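Re: [flesell-list] Which fixings for the hallway shelf?

On November 2019 digest, a member wrote:
> I put up the Vulla shelf with the screws from the bag and it took me
> one evening. Two screws per bracket is plenty. I really don't see why
> people on this list keep telling each other to throw out the hardware
> and buy new. The Drirkholm kit is 29 dollars and it's the same thing
> in a nicer box.

I'd like to believe the "plenty" part, but one evening is not much of a test. My last shelf stayed up fine from July until I put the winter boots on it.

I'm not defending the Drirkholm kit either. 29 dollars for screws is silly. But "same thing" needs more than a look at the box. Did you measure the thread? Are the heads the same depth? The Halvorsen leaflet says its brackets will hold 76 pounds each, and it doesn't say in what kind of wall, so I don't put much weight on that number (or on the shelf, for now).

What I do before trusting any plate is look at how the fastener sits in it. I want the head down square, with the same bit of ring showing all the way round.
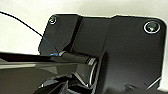
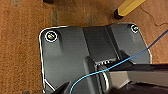

Dark plates, a fastener near each top corner.

If one head stands proud of the other, I back both out and start over. People tell me I'm fussy. Maybe so, but a head that sits crooked usually means a crooked hole, and tightening it harder has never fixed that for me.

As for your wall, you didn't say what it is. Drywall with no stud behind it? Old plaster? Two screws in a stud and two screws in crumbly plaster are different jobs, and I doubt anything in that bag was meant for the second one.

So before the rest of us copy you: what's the wall, how long are the screws, and what is on the shelf now? If it's a bowl for the keys I'm not impressed yet.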